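Home
Small Room Tidying: Your Questions
Ita Fahy
Updated 9th May

I've been writing about keeping one small room livable for long enough that the same questions keep landing in my inbox, so I finally put them all on one page. If yours is missing, send it over!

How many trash cans does one room need?

One. I used to have three (desk, bed, door) and all it did was give me three cans to forget about. Now everything goes in the same place, and when it's full I can see that it's full.

Do you sort before you toss?

Kind of. I do a quick pass for paper and cardboard at the end, when I take the bag out. If I try to sort while I'm tidying I slow right down and start reading old receipts. Check what your town takes, though, because mine is picky about cardboard with food on it and yours may not be.

What about snack wrappers? Can those be recycled?

Mostly no, sorry. The ones with the silvery lining are usually plastic and foil stuck together, and our curbside program won't take them. Into the trash they go.

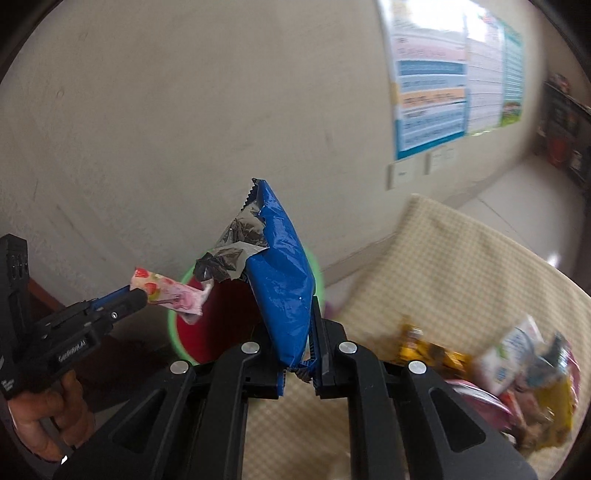 I do shake the crumbs out over the can first. And please don't tuck empties down the side of the bed "for later." I found 55 of them when I moved out of my last place, and I'm still embarrassed.

Do I need a liner?

I use one if there's any food trash at all. For a paper-only can I'd skip it and just wipe the inside now and then. Dolan liners fit my round can pretty well, the Govov ones slide down by the second day. Fold a good few inches over the rim either way.

My can fills up in a day. Help?

It's almost always boxes! A little carton takes up a ridiculous amount of space when it goes in whole. Open both ends, press it flat, then slide it down the side. Crumpled paper is the other one, so tear it or fold it if you can stand to.

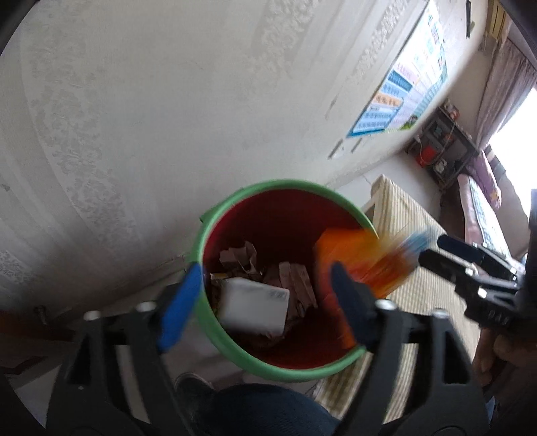

Paper, card and an orange box on its way in.

Where should the can go?

On the floor by a wall, somewhere you can reach without getting up from wherever you usually sit. If you have a mat or rug, keep the can next to it and off it. I learned that one with a yogurt cup.

Do you have to buy special storage stuff?

Nope. I did buy a Brisus drawer set once and it turned into a place to hide junk (nice drawers, though). Get the trash out first, live with what's left for a week, and then see if you still want to shop.

Is the Vedance checklist still free?

Yes! It's one page, it prints fine in black and white, and 331 of you have downloaded it so far. I'm redoing it in July with a section on closets, so if you have closet questions, now's a good time to send them.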